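핀덴트 그리퍼 핑거 키트 석 달 써본 후기 (PC 조립 셀)

작성일 27/02/2018
분류: 자동화 / 그리퍼 / 유지보수

급하게 씁니다. 사진 많이 못 올려요. 질문이 몇 개 들어와서 한 번에 정리.

저희는 데스크톱 본체에 부품 넣었다 뺐다 하는 작은 셀 하나 굴립니다. 팔 하나, 그리퍼 하나, 작업대 하나. 원래 쓰던 핑거가 Kollen 거였는데 끝이 뭉툭해서 케이스 안쪽 좁은 데로 못 들어갔어요. 그래서 Pindent 핑거 키트로 바꿨고 석 달 됐습니다. 협찬 아님. 제 예산으로 삼.

결론부터: 삽니다. 근데 설명서는 버리세요.

구성품

핑거 한 쌍, 어댑터 판, 볼트, 정렬핀, 얇은 심 몇 장, 고무 패드 여분. 박스는 쓸데없이 큼. 육각렌치 들어있는데 품질 별로, 두 번 돌리니까 모서리 뭉개짐. 가지고 있는 거 쓰세요.

어댑터 판 가공은 깔끔합니다. 손 베일 데 없음. 정렬핀이 좀 빡빡한데 망치질 하지 말고 손으로 돌려가며 넣으면 들어갑니다. 저는 처음에 고무망치로 쳤다가 핀 하나 휘었어요. 여분 없음. Cosdale에 따로 주문해서 9일 기다림. 이거 진짜 화났습니다.

장착

설명서대로 하면 핑거 먼저 끼우고 어댑터를 나중에 조이라고 돼있는데 이 순서면 안쪽 볼트에 렌치가 안 들어갑니다. 반대로 하세요. 제가 한 순서:

전원 내리고 팔은 정비 자세로.
어댑터 판부터. 볼트는 대각선으로 조금씩, 한 번에 꽉 조이지 말 것.
핑거는 가조립만. 닫아서 끝 맞는지 보고 심으로 맞춤.
맞으면 본조임. 나사고정제는 중강도로. 고강도 바르면 나중에 교체할 때 욕나옴.
케이블은 팔이 끝까지 돌아도 당기지 않게 여유를 두고 고리 지게.

교체 자체는 점심 전에 끝났고 영점 다시 잡는데 오후 다 썼습니다. 핑거 길이가 달라지니까 툴 좌표 새로 넣어야 돼요. 이거 설명서에 한 줄로만 나옴. 한 줄. 안 넣고 돌리면 메인보드에 박습니다. 속도 낮춰놓고 첫 사이클 돌리세요 꼭.

작업대와 고정

본체는 옆판 떼고 눕혀서 작업합니다. 세워놓고 하는 분들도 있던데 저는 비추. 무게중심 때문에 밀림. 상판은 밝은 회색 슬랫 타입이고 옆에 회색 3D 프린팅 고정판 놓고 씁니다. 고정판은 Quezada 도면 받아서 뽑은 건데 출력물치고 튼튼해요. 처음 뽑은 건 한쪽이 들떠서 버렸고 두번째부터 멀쩡.

케이스 안은 생각보다 장애물이 많습니다. 그래픽카드, 드라이브 케이지, 전선 뭉치. 특히 전선. 티칭할 때는 없던 자리에 선이 가 있으면 핑거가 걸려요. 본체 바꿀 때마다 선을 한쪽으로 밀어두는 걸 작업 순서에 넣었습니다. 이후로 걸림 없음.

잡는 힘 세팅

기본값은 너무 셉니다. 플라스틱 부품은 자국 남아요. 저희는 제일 낮은 데서 시작해서 미끄러지지 않는 데까지 한 칸씩 올렸고, 거기서 한 칸 더. 작은 금속 부품은 패드 없이 금속 핑거로 바로 잡는 게 위치가 잘 나옵니다. 패드 붙이면 눌리면서 각도가 살짝 틀어짐.

CPU 소켓 주변은 따로 속도 제한 걸었어요. 빈 소켓은 핀 건드리면 보드 하나 날아갑니다. 소켓 위로는 빙 돌아서 접근하게 경유점 하나 추가. 사이클이 좀 길어지는데 보드값 생각하면 당연히 이쪽.

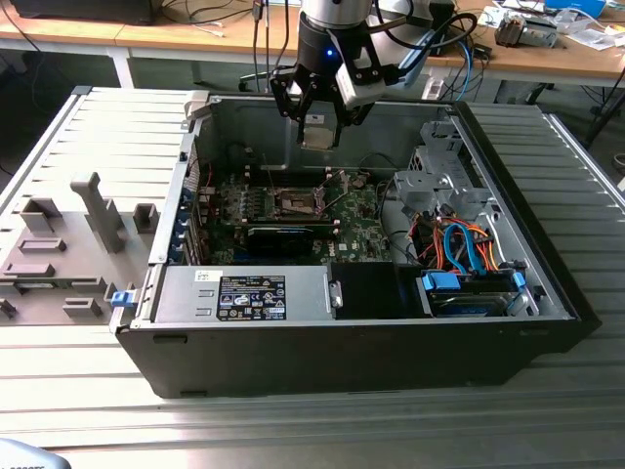
유지보수

매일: 핑거 끝 닦기. 알코올 조금 묻혀서. 써멀 묻으면 바로 닦을 것, 굳으면 짜증남.
매주: 볼트 마킹선 확인, 센서 모듈 쪽 먼지 불기, 케이블 꺾인 데 있나 손으로 훑기.
900사이클마다: 반복정밀도 체크. 기준 블록 잡았다 놓기. 틀어졌으면 심 다시.

116번째 본체에서 한번 핑거 한쪽이 미세하게 풀렸습니다. 제가 나사고정제를 대충 발라서 그런 듯. 다시 바르고 나서는 아직 괜찮음. 마킹선 그어둔 덕에 빨리 찾았어요. 마킹펜 꼭 쓰세요. 흰색이 잘 보임.

패드는 8월에 나온 개정판이 낫다고 해서 재고 확인하고 샀습니다. 구형은 접착면이 자꾸 밀린다는 얘기 있음. 제가 받은 건 아직 안 밀렸는데 애초에 패드를 거의 안 써서 참고만.

Kollen이랑 비교

Kollen 핑거가 싸고 튼튼은 합니다. 박스 집어 옮기는 일이면 그거 쓰세요. 부품 여분도 구하기 쉽고. 근데 케이스 안쪽처럼 좁은 데는 끝이 얇은 Pindent가 훨씬 편함. 대신 끝이 얇은 만큼 옆으로 부딪히면 휘어요. 저는 한 번 휘어먹고 바이스에서 펴서 씁니다 (따라하지 마세요, 정밀도 다시 다 봐야함).

볼트 패턴이 서로 다릅니다. Kollen용 어댑터 재활용 안 돼요. 이거 물어보신 분 두 분 계셨는데 안 됩니다. 구멍 새로 뚫지 마시고요.

좋은 점

끝이 얇다. 좁은 데 잘 들어감.
어댑터 가공 상태.
심으로 맞추는 방식이 단순해서 현장에서 바로 손볼 수 있음.

아쉬운점

설명서. 순서 틀림, 그림 흐림.
정렬핀 여분 하나도 안 줌.
동봉 렌치.
가격. 키트로만 팔고 핑거 낱개는 Cosdale 통해서만 되는데 배송이 느림.

점수는 10점 만점에 8점. 설명서 고치고 핀 하나 더 넣어주면 9점 줍니다.

댓글로 툴 좌표값 달라는 분들, 그리퍼 기종이랑 손목 쪽 어댑터가 다르면 제 값 넣어봐야 소용없어요. 직접 재세요. 버니어로 재고 핀 하나 세워서 맞추면 됩니다. 다음엔 고정판 도면 수정한거 올릴게요. 모서리 쪽 치수 하나가 아직 안맞아서 그거 잡고 나서.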